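Primport Two-Arm Counter Cell

Home / Equipment / Benchtop cells / Counter and takeout work

Two small arms on one table, built for packing orders, handling cups and tidying a counter. Sold as a complete cell, or as arms and table only for shops that have their own enclosure.

Item status: made to order
Ships from: Clusden
Page last updated: March 21, 2026

Takeout packing is the job we get asked about most. Cups, a molded carrier, straws and a carry bag with cord handles, all on the one table:
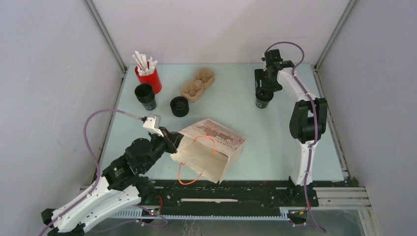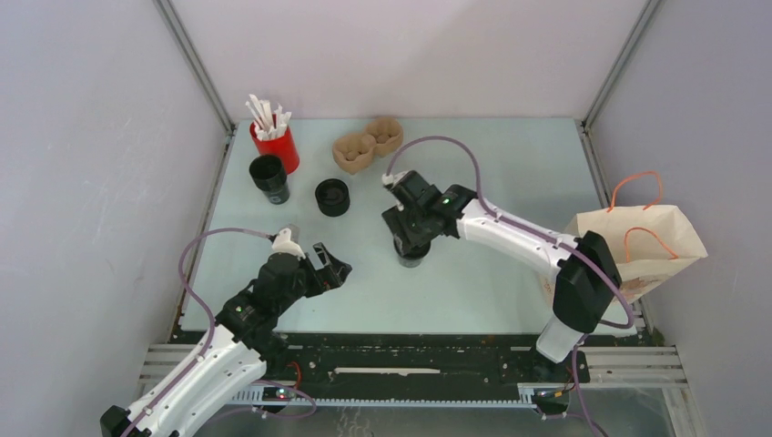 Nomvula Mnguni wrote to us after reading the first version of this page: "I run a coffee counter and I don't need a machine that can do everything. I need to know which parts of closing up and bagging I can hand over, and which parts I'll still be doing at nine at night. Your page talks about joints and cables. Tell me about the bag."

Fair enough. We have rewritten the page around the jobs. The hardware is further down.

What it can do now

Picking up a cup and setting it down somewhere else. An empty rigid cup on a clear table is the easiest thing you can give it. It can go in from above, over the rim, or from the side. Tall and short cups are both fine, and the cell does not need them lined up first.

Moving light, stiff items. Molded carriers, lids in a stack, small boxes, wrapped straws as a bundle in a holder. If you can lift it with two fingers and it keeps its shape, the arms can probably lift it too.

Clearing a table to a set layout. You show the cell where things belong and it puts them back. Good for the end of a shift, or between orders when the counter has drifted.

Holding with one arm and placing with the other. One gripper steadies the bag or box while the second brings the item over. Most of our customers buy two arms for this reason, and we don't sell the counter cell with one.

What it does with some help

Bags. A paper bag with a wide mouth that is already standing open is workable. A folded bag from a flat stack is not something we will promise. Most buyers have a person open the bags at the start of a rush and stand them within reach. Cord handles fall across the opening, and the arm may need to move one aside before it can load. It can do this, but it is slow and it misses sometimes.

Seating cups in a carrier. The cup has to go down straight and be pushed the last little way. With an empty cup this goes well. With a full one and a loose lid we ask you to keep a person on it for now.

Single straws. Paper-wrapped straws packed tight in a cup are hard to separate. The cell often brings up two. If that matters to you, spread them in a tray.

What it does not do

It does not pour. It does not press lids on hot drinks. It does not wipe up a spill, and the arms are not sealed against one. It does not read a handwritten order. It should not be used with knives, glass or open flame.

It is also slower than a person. Anyone on your staff who has worked a week will bag an order faster. Where the cell earns its place is in the dull stretches, when there is a steady trickle of the same job and you would like your one employee out front.

Can a machine do this kind of work yet?

We get this question on nearly every call, so we'll answer it the way we do on the phone. Some of it, yes. A shop-floor job with the same few items in the same small area is well within reach. A home kitchen is a different matter. There the cups are all different, the bags are crumpled, the counter is never clear and there is a cat. We have had requests for home use and have turned them down so far.

The gap between the two is smaller than it was when we started, and we expect it to keep closing. We don't sell on what we expect, though. If your job isn't in the first list on this page, please talk to us before you order.

Sibusiso Molefe at our Clusden shop handles these calls. Have a short list ready of the items you use, with their sizes, and tell him which ones change from season to season. Holiday cups in a different shape count as a change.

The trial pack

Before we take a deposit we ask for a box of your own supplies. Cups, carriers, bags, straws, whatever the job uses. We run the job 100 times on a cell in our shop and send you the results with the misses marked, along with video of every run. You see the bad ones as well as the good ones.

The trial fee is $900 and comes off the price if you order. If we think the job is a poor fit we will say so before you send anything.

Please send new, unused stock. Bags that have been folded and refolded behave differently from fresh ones, and we would be testing the wrong thing.

The hardware

Arms: two, white links with black joints, mounted at the front edge of the table and reaching in over it.

Grippers: black two-finger grippers, one per arm. Soft finger covers are available for thin paper cups. Order these if your cups dent when you squeeze them lightly.

Enclosure: plain back wall and side walls, metal corner posts. Open at the front for loading. The walls keep background movement out of view of the cell's camera, so if you plan to go without them, ask us about placement first.

Tabletop: pale blue-green. We picked a color that very few cups and bags come in. White and brown tops made the cell lose track of white and brown packaging. Other colors can be ordered but we don't recommend them.

Cables: purple, with slack left at the wrist so the arm can turn. Do not tie them down tight to the links. This is the most common fault we see on units that come back for service, and it is done with good intentions every time.

Front beam: black, drilled for the arm bases. It will pick up scuffs. They do no harm.

Controller: separate unit, goes under the table or on a shelf. Leave space behind it for air.

Setting up a job

You move the arms through the job by hand and the cell records what you did. For simple cup moves, 51 recorded runs is what we use in our own shop. Bag work needs more, and the number depends on the bag. Vary where you put the items as you record. If the cup is always in the same spot while you teach, the cell will be lost when it isn't.

Record at the speed you want. People tend to go slowly and carefully while teaching, then call us to ask why the machine is slow.

One person can teach the cell alone, but two is easier - one on the arms and one resetting the table between runs. Plan on an afternoon for a first job. The second goes quicker.

Keep the table to what the job needs while you're recording. A phone left in the corner becomes part of what the cell expects to see.

Care

Brush out the gripper fingers at the end of the day. Paper dust builds up on the pads and cups start to slip.

Wipe the top with a damp cloth and let it dry before you run. No bleach.

Check the screws at the wrist once a month. Snug is enough.

If a cable jacket shows wear, stop using that arm and order a replacement. Cables are stocked in both lengths.

What's in the box

Two arms with grippers
Tabletop and front beam
Enclosure panels and posts (complete cell only)
Controller and power supply
Cable set, plus one spare wrist cable
Hex keys
Printed setup guide

Cups, carriers, bags and straws are not included.

Options

Soft finger covers, set of 4
Straw tray, shallow
Bag stand, holds one open bag upright
Rolling base with locking casters
Thibodeaux shelf bracket for the controller

The bag stand was added in January after several customers built their own. It fits most flat-bottomed paper bags. It does not fit plastic ones.

Ordering and service

Orders go through Primport directly, or through Gastlow if you want installation and a service visit included. Gastlow sets its own prices for those visits. The cell itself costs the same either way.

The warranty covers arms, grippers and controller. It does not cover finger pads, finger covers or damage from liquids. Keep the original crates for as long as the warranty lasts. An arm shipped back in a plain carton usually arrives with a bent wrist, and we can't cover that.

To book a trial or ask about a job, use the contact form and choose "Counter cell" from the list. Attach your item list if you have one.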